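Notes from the Shop - 2019-10-22

Soapstone, and why I finally caved

I have a confession to make. For years, whenever somebody walked into the showroom and asked me about soapstone sinks, I steered them over to the granite. Soapstone was soft, I said. It scratches, I said. You'll be rubbing oil into it for the rest of your life! And then in September I put one in my own house, and now I'm the person cornering customers by the sample rack to talk about it.

What changed my mind was a trip up to the Goradwood quarry. I went to look at slate for hearths (we're nearly out of the dark green) and ended up spending most of the afternoon in the shed where they cut the soapstone blocks. They had an old laundry sink in there, a big double one with a sloped front, pulled out of a farmhouse near Pistdale. It was 114 years old and had been sitting outside under a downspout for a good part of that. One chipped corner, a few scratches you could feel with a fingernail, and otherwise it was perfect. I've seen enameled tubs look worse after one family with teenagers.

So I ordered a slab. Mine is a single bowl, 30 inches wide, with an apron front and a drainboard cut into the right side. Michalski did the fabrication, same as they do for our vanity tops, and they glued the seams so tight that I had to take my glasses off and get right up close to find them. It was more than 900 dollars before the cabinet work, so no, it isn't the cheap choice. A decent cast iron sink would have cost me less and I'd have had it in a week.

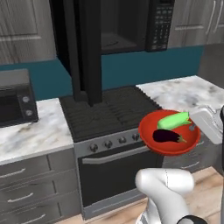
Now, the scratches. Yes, it scratches. I dragged a roasting pan across the bottom on the second night and left a pale line as long as my hand, and I said a word. But you take a piece of fine sandpaper, wet the stone, rub in circles for a minute, wipe on a little mineral oil, and the line goes away. Try doing that with a chip in porcelain! Granite is harder, sure, and I still love it for a tub or a shower floor. In a kitchen sink I've come around to liking the softer stone. Glasses seem to survive it better too, though I'll admit I haven't dropped enough of them to be sure.

The oil question comes up every time, so let me answer it the way I wish I'd been answering it all along. You don't have to oil soapstone. It isn't sealing anything, the stone doesn't soak up water to begin with. All the oil does is make it go dark evenly, instead of getting dark by the drain first and staying gray up at the back. I like the dark look, so I oiled mine once a week for the first month and I'll probably do it every couple of months from here on. If you like it chalky and gray, leave the bottle in the cabinet and let the thing age however it wants.

Weight is the part I'd ask you to take seriously. A stone sink needs a proper frame under it, two-by-fours at least, tied into the cabinet sides and standing on the floor. Please don't hang one off the countertop. I've been called out to look at one that was done that way, with a gap opening up behind the faucet that you could slide a pencil into, and it was not a fun conversation. Call us before the cabinets go in and we'll send you the drawing we use. It's one page and your carpenter will understand it.

A couple of practical bits while I have you. The Trestitz basins are back, the small round ones in honed limestone, and there are 14 of them on the floor in the front room. They're for powder rooms and guest baths, please, not for kitchens - limestone and lemon juice do not get along, and I have a display piece with a ring etched in it if you want to see what I mean. We also have a few soapstone offcuts big enough for a soap dish or a trivet, and those are free if you're picking up an order anyway. Just ask at the counter.

And if you'd like to see what my sink looks like with some wear on it, I'm keeping a sample square from the same slab by the register. It's been oiled on one half and left alone on the other. Bring your keys and scratch it, I'll hand you the sandpaper.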